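**PLELIMEN STUDENTS ENTER TABLE-CLEARING ROBOT IN GOKSTEAD CHALLENGE**

PLELIMEN, February 2019. The Drerusari robotics club at Llewellyn College has entered the Gokstead Student Challenge with a two-armed robot that is learning to clear and reset a table. The club will compete in the household tasks class, which is open to student teams with no paid staff.

The team is teaching the robot by demonstration. A student puts on a pair of gloves fitted with sensors and handles the items on the table by hand. Each glove carries a white cube printed with black square markers, so that cameras can follow where the hand is and which way it is turned. The club has kept 1,274 recordings so far and thrown out another 337, most of them for tracking errors.
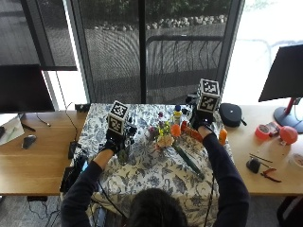 ## The task

Challenge rules call for a dressed table with a cloth, flowers, bottles and small loose items. The robot must move everything to one side, then put it back where it was. Points are lost for anything dropped or knocked over. Teams are not told the layout in advance.

"We started with blocks, and blocks were easy," said Siwan Eynon, the club's president. "Then we read the rules again and saw that the cloth had to be patterned. Our first vision model kept finding objects in the pattern, so we went back and recorded everything on a printed cloth."

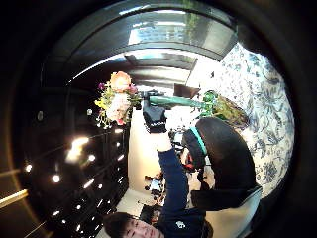
Grasping is the part of the project that has taken the most time. The students wrote their first grip planner for bottles and boxes, which have a clear middle to hold. Flowers do not. In the demonstrations, a mixed bouquet is held by the stems, with the gloved fingers curled around them and the large blooms left clear of the hand. The planner now looks for the stems first and treats the blooms as an area to stay out of.

Osian Bevan, who leads the software group, said the change raised the number of completed flower pickups in simulation, but that the arms are still slow. A full reset takes 592 seconds, and the challenge limit is shorter than that. Work before the contest will go mainly into speed.

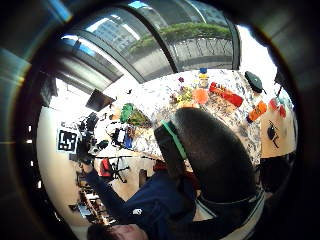 The club also plans to record more demonstrations with different students. Most of the current set comes from two people, and Javiera Vergara, who manages the recordings, said the model has picked up their habits, including a tendency to reach for the nearest item even when another one is in the way.

Faculty adviser Severin Prantl said members do the work outside class hours and receive no course credit for it. New members have been joining since November, and no programming experience is required.

The club will post its recordings and grip planner code for other student teams after the contest.

**Press contact:** Jamila Abeysekara, Drerusari Robotics Club, Llewellyn College, Plelimen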